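4.3 The grip loss of the second session

Most of the failures we collected were dull. A gripper closed a little early, a cover slid a little, the operator muttered and started over. The one described in this section was more instructive, mainly because every instrument we had reported that it was going well.

The task was destacking. Two ribbed sheet-metal casings are placed one on top of the other, and the operator, holding one handheld gripper in each hand, separates the upper from the lower and sets it down beside it. The grippers record as they go, and the recordings later become training data for the bimanual policy of Section 5. The casings were chosen by Suryani Liew for their stamped ribs, which were expected to give the rubber pads something to hold. They did give the pads something to hold. Our mistake was in assuming we knew which part of the casing it would be.

The protocol we had written for the Wustcombe hall asked the operator to approach from the long side, close on the edge, wait for the Nair logger to show a stable grip, and lift. A stable grip meant that the jaw opening had stopped changing. This is a sensible definition for foam blocks and boxes, on which it had been developed. On a thin casing the jaws can also stop changing because one pad has climbed onto a rib and stayed there, with contact along a line instead of a surface. The logger cannot tell the two apart, and it showed the same green bar for both. We were fond of that green bar.

In the episode in question the operator tilted the upper casing off the lower one (Figure 7), carried it a short way, and lost it. The rib left the pad, the casing swung about the other gripper, and its lower edge came down on the floor next to the operator's shoe. Nobody was hurt. The casing acquired a dent and the session acquired a long silence. The logger recorded a stable grip until the casing had landed, and then recorded a very stable grip on nothing, the jaws having closed completely and stopped moving.

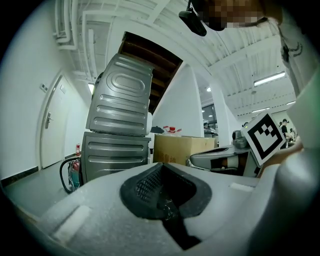

Figure 7. Destacking in the Wustcombe hall, seen from one handheld gripper. The upper casing is tilted over the lower one; the other gripper and a marker card are at right.

4.4 What the logs had been telling us

Endang Sembiring went back through the 136 destacking episodes already marked as successful and replayed each with the jaw opening plotted against the tilt of the tool. The pattern was not subtle once somebody bothered to draw it. In more than 60 of them the jaw opening moved in a single small step during the first part of the lift, which is what a pad does when it settles off a rib and finds the flat metal beside it. The operators had felt this. Asked afterward, Melur Nugroho described it as "the click" and said she had taken it for a good sign. Two other operators had a click as well and had been waiting for it before moving on. It appears in none of our instructions, and we had trained people into it all the same.

The consequence for the data is awkward. An episode in which the pad slips from a rib and is caught again looks, to a policy, like a demonstration of how to lift a casing. A policy that imitates it faithfully will reproduce the slip, and has no wrist with which to feel that the click went the wrong way. The early Stadov checkpoints did exactly this, and we spent most of October adjusting the controller gains of a robot that was doing what it had been shown.

4.5 Changes made

We removed every episode with the step from the training set. This was unpopular with those of us who had recorded them. The stable-grip test now requires the jaw opening to stay fixed through a short trial tilt, with the upper casing still resting on the lower along one edge, so that a bad grip fails while there is something underneath to catch it. The green bar was replaced with a tone, on the advice of Morag Farquharson, who pointed out that the operators were looking at a screen at the one moment they should have been looking at the metal.

Footwear and gloves are now specified in the protocol. The first version had devoted a page to file naming and one line to safety, and the line said "take care." Intan Jugah rewrote it on May 5, 2022, and the revised text is given in Appendix C, along with the naming rules, which are unchanged.

We did not modify the pads. A softer compound was tried on the Wosden bench and held the ribs better, but it also held them after the jaws had opened, and the problem of casings that will not be put down is left to later work.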